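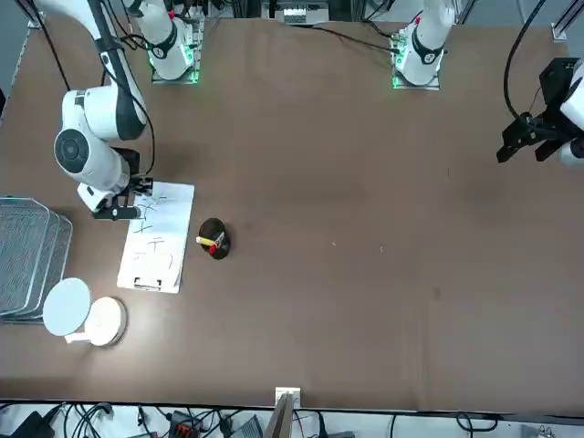
Figure 3-1. Clipboard on a brown tabletop.

Print this page | E-mail this page

3. Setting Up the Paper Handover Log
Veser Records Guide. Revised 23/06/2025

The paper log is the backup for the Prislow shift record. Set it up before the first shift and keep it in use whenever the Prislow terminal is offline.

3.1 Preparing the Sheets

1. Print Form 47 single-sided on plain letter paper. One pack holds 275 sheets.
2. Write the area code in the upper right box of each sheet.
3. Number the sheets in order. Do not skip or reuse a number.
4. Clip the current sheet face up with the lowest number on top.
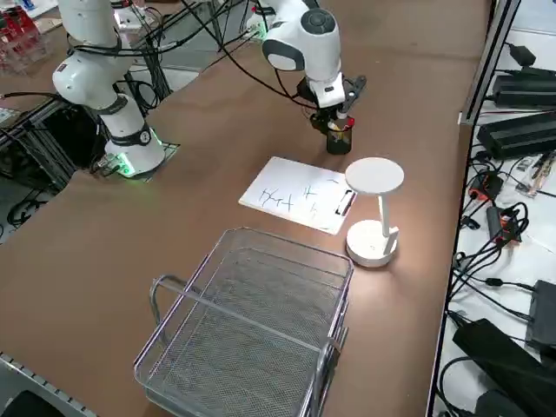
5. Sign the first line at the start of the shift. Use permanent ink only.

CAUTION: Do not use correction fluid. Draw a single line through an error, enter the correct value beside it, and initial the change.

3.2 Making Entries

1. Enter the time in 24-hour format.
2. Enter one event per line. If an event needs more than 4 lines, continue on a new sheet and write the new sheet number at the end of the last line.
3. Mark open items with an "O" in the left margin. 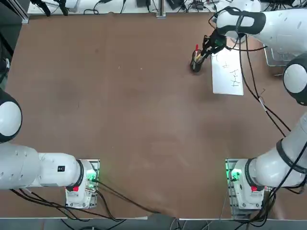
4. At handover, the incoming shift reads all open items and initials each one. Items without initials stay with the outgoing shift.

NOTE: Sheets printed before April have no margin column. Discard them.

3.3 Transferring Entries to Prislow

1. Log in and select Records > Late Entry.
2. Type each line as written, including abbreviations.
3. Enter the sheet number in the Source field.
4. Select Save, then stamp the sheet ENTERED.
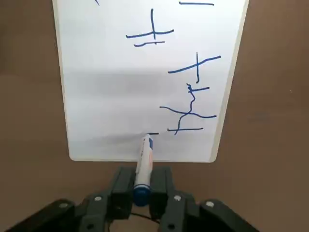
L. Durrani
Technical Writer, Veser

File stamped sheets in the Etow binder by sheet number. Keep full binders for two years. If a sheet is missing, insert a blank Form 47 with the missing number and the word LOST in the first line.

Print this page | E-mail this page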